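Arnell Open Day Recordings: README
Desk tasks with two hand-held grippers 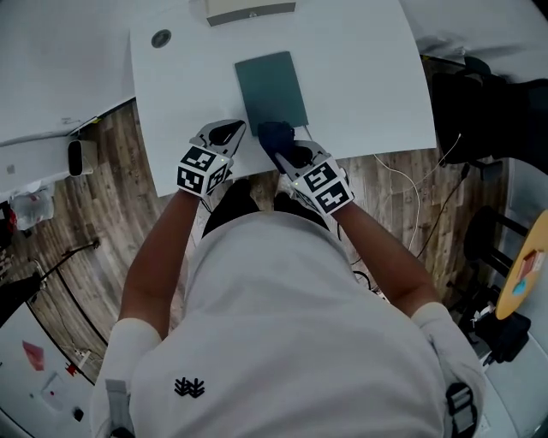

Desk station: an operator with a gripper in each hand, right finger pressed on the green object.

Overview

This folder holds the recordings from the open day at the Arnell lab on 15 September 2021. The day was run by the handling team at Urnance. Visitors watched an operator do short tasks with both grippers, then tried the grippers themselves if they wanted to. Only visitors who signed the release form were recorded.

The set has 3506 clips from 4 stations. The stations ran side by side, and visitors moved between them as they liked. A clip is one attempt at one task, from the start tone to the stop tone.

Stations

desk_flat: press, slide and turn a flat item on the desk
desk_pick: pick up small items and put them in a tray
cloth: fold a towel in half, then in half again
pair: two people pass an item from one gripper to another

Grippers

The grippers are held in the hands and are not attached to an arm. Both have the same design. Each one carries a cube with black-and-white marker patterns, and the pose tracks are worked out from those cubes. A green light on the gripper means that it is powered. It does not tell you whether recording is on, so use the tone times in the log for that.

Operators wore a harness with a strap over each shoulder. Visitors could use it or leave it off. The log field "harness" is yes or no.

Folder layout

clips/ one folder per station, one file per attempt
poses/ left and right gripper pose, same file names as clips/
log.csv station, start time, stop time, operator type, harness, result
skip.txt clips we suggest leaving out

Operator type is "staff" or "visitor". We did not keep names or ages of visitors. Staff operators were Darius Vlad and Javiera Ibarra. Ovidiu Ardeleanu checked the results column against the video and fixed the entries that had been typed in the wrong row.

Known problems

Pose tracks drop out when a cube is turned away from the camera or covered by the other hand. This happens most in the pair station. Gaps are left as empty rows and have not been filled in.

The clock on the cloth station ran 34 seconds behind the others. Times in log.csv are corrected, but the times inside the clip files are not.

Some visitors stopped halfway to ask a question. Those attempts are marked "stopped" in the result column and are not counted as failures. If you compute success rates, drop them first.

Sound was removed from all clips. The tone times were read before that step.

Use

The recordings may be used for research and teaching inside Urnance and at Skenurow, which helped set up the stations. Ask before passing them on to anyone else. Please do not try to identify visitors.

Changes

A second version came out in November. It added skip.txt and the harness field. No clips were removed.

Contact

Maricica Cozma for access and release forms, Valentin Bogdan for the pose files.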